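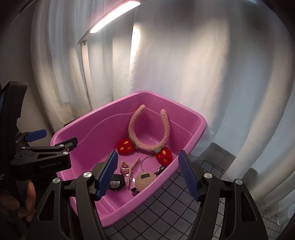
A plush strawberry headband in a pink tub.

Search this site Go

The director of the Erkenar Toy Library, which lends to 61 nurseries, spoke to us about its first winter at the Seok Street premises.

"Demand rose sharply in December," the director said. "We issued 1,065 loans in that month alone." Dressing-up items remain the most requested - a trend the library had not foreseen when it drew up its catalogue.

Asked about charges, the director confirmed that the fee will stay at £2 per loan. "Families plan around it, and we have no wish to alter it this year." A second branch at Clerkitz is under discussion.

Contact us | © Erkenar Toy Library | Back to top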